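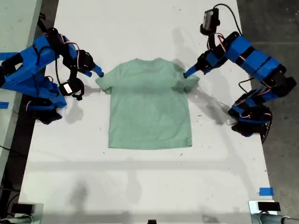

# Planning a two-week train trip with one carry-on

Quick write-up because I keep retyping this in emails. How I put together a train trip through towns I don't know, without spending a month of evenings on it. Based mostly on the Gronham to Vorden loop, which I've done twice now - once well, once badly.

## 1. Pick the far end first

Not the start. The far end. Mine was Vorden, end of the line, ferry dock, good bakery by the station. Once you know how far out you're going, everything else is just where to sleep on the way there and back.

Write down:

- farthest town
- last day you can be there and still make your flight
- two or three stops you'd be sad to skip

Stop there. I had eleven stops on my first list and saw the inside of a lot of stations.

## 2. Work out the long leg

Every route has one ugly day. For me it's Gronham to Bastos, 234 miles with one change and a wait in between. Find yours and put it early, while you still like trains. First time around I left it for the second-to-last day and was miserable company.

Check the change station for:

- somewhere to sit indoors
- food after 6 pm (don't assume)
- how far apart the platforms are

If the connection is under 15 minutes, take the earlier train. Yes, you'll wait. Bring a book.

## 3. Pass or single tickets

Do the math before buying a pass. Add up the singles for the days you'll really ride, then compare. My whole loop came to 2,214 miles counting the side trips, and the pass won easily. On a shorter trip it wouldn't have.

Things that eat into a pass:

- seat reservations, charged separately on the faster trains
- the ferry (mine was half price, not free)
- rest days, if the pass runs on consecutive days

Get the flexible kind if there is one. Costs more up front. You'll want to stay an extra night somewhere and it's annoying to feel the clock running.

I keep the legs in Clidico, which is just a trip list app - you type in trains and rooms and it puts them in order. A notebook works the same. Whatever you use, save a copy offline. There's no signal in the valley before Bastos and that's exactly when the conductor comes through.

## 4. Book the beds

Order I do it in:

1. First night. Always. Near the station.
2. The far end, it's small and fills up.
3. Last night, near the airport line.
4. Any weekend nights.
5. The rest, from the road.

Ask about stairs. Ask what time the front desk closes too - in Bastos it was 9 and my train got in at 9:20. They left a key in a flower pot, fine, but I only found that out by calling from the platform.

Two nights minimum in each place if you can. One-night stops look efficent on paper. What you get is a dinner, a shower and another station.

## 5. Pack

One carry-on, one small day bag. For two weeks in mild weather:

- 5 tops
- 2 pairs of pants, one on you
- a sweater
- rain shell, thin
- underwear and socks for a week
- one pair of shoes you've already walked in
- sink stopper, small bottle of soap
- charger, plug adapter, short extension cord

Laundry once, halfway. Put it on the plan like it's a museum or it won't happen. I do mine at the far end, there's a coin place behind the harbor in Vorden that takes cards now.

For December add gloves, a hat and a second sweater and drop one top. Same bag. Wear the bulky stuff on the train.

Weigh it. Mine was 21 pounds, which I could get onto the overhead rack myself. Over that and I was asking strangers for help. Then carry it around the block, all the way around. If you're switching hands by the second corner take something out.

## 6. The day before each train

Takes ten minutes:

- check the line is running (track work gets posted late)
- screenshot the ticket
- buy water and something to eat
- look up the walk from the station to the room, including which exit

That last one matters more than you'd think. Gronham has a north exit and a river exit and they're a good half mile apart once you're outside. I've picked wrong both times.

## 7. When it goes wrong

Missed connection: go to the ticket desk before you leave the station. If it was their delay they'll usually rebook you, but they want to see you there and then, not the next morning. Get something stamped.

Full train: walk to the very last car. People bunch up by the stairs.

Sick of it all: cancel a stop. Pick the one with the easiest refund, stay where you are, sleep in. I dropped a castle town that way and spent the day watching barges in Bastos. No regrets at all.

## Rough day plan, copy if useful

- Days 1-2: Gronham, get over the flight
- Day 3: long leg to Bastos
- Days 4-6: Bastos, one day trip up the valley
- Day 7: train to Vorden, sit on the left side for the water
- Days 8-10: Vorden, laundry, ferry out to the island and back
- Days 11-12: whatever small town you liked the look of from the window
- Day 13: back to Gronham
- Day 14: fly home

Ferry times change with the season so check them seperately, the train timetable doesn't list them. Island boat doesn't run in high wind - leave yourself a spare day for it.

Updated 2021-08-12, fixed the Bastos desk hours.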